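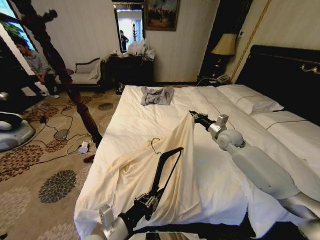
Remise en ordre d'une chambre et traitement des vêtements laissés hors penderie
Rapport de projet, deuxième année, option Hébergement
Yasaman Golestani et Kazue Yagi

1. Objet du projet

Le présent rapport porte sur l'organisation du rangement des vêtements dans une chambre d'hôtel occupée. L'étude a été conduite en octobre à la résidence Tristance, établissement de 52 chambres. Elle vise à proposer un ordre de travail commun aux équipes d'étage, qui procédaient jusqu'alors selon des usages différents.

2. Situation de départ

Le relevé fourni par l'établissement fait état de 2 636 passages en chambre sur la période étudiée. Des vêtements hors penderie ont été signalés lors de 1 721 d'entre eux. Le lit constitue la surface de dépôt la plus fréquente, devant le fauteuil et la commode. La fiche interne en vigueur ne mentionne que le linge de lit et le linge de toilette.

3. Procédure proposée

Le lit est fait en premier, draps tendus et oreillers placés contre la tête de lit. Il sert ensuite de plan de travail pour les vêtements, à condition que ceux-ci soient propres. Les pièces longues sont mises sur cintre : le vêtement est étalé, le cintre introduit par l'encolure, puis les épaules sont ajustées avant que l'ensemble ne soit soulevé. Les petites pièces sont pliées et posées à plat au pied du lit, à l'écart des pièces en cours de traitement.

Les sacs en plastique restent sur la commode jusqu'à la fin de l'intervention. La table de chevet, la lampe et le téléphone ne sont pas déplacés, sauf pour le dépoussiérage.

4. Observations

Les pièces amples de couleur claire demandent le plus de soin. Un tissu tiré par un seul coin glisse du cintre du côté opposé et se froisse au bord du matelas. Mme Yagi recommande de maintenir le cintre d'une main et de tendre l'étoffe de l'autre.

L'essai n'a pas porté sur les chambres à lits jumeaux, dont la penderie est d'un modèle différent.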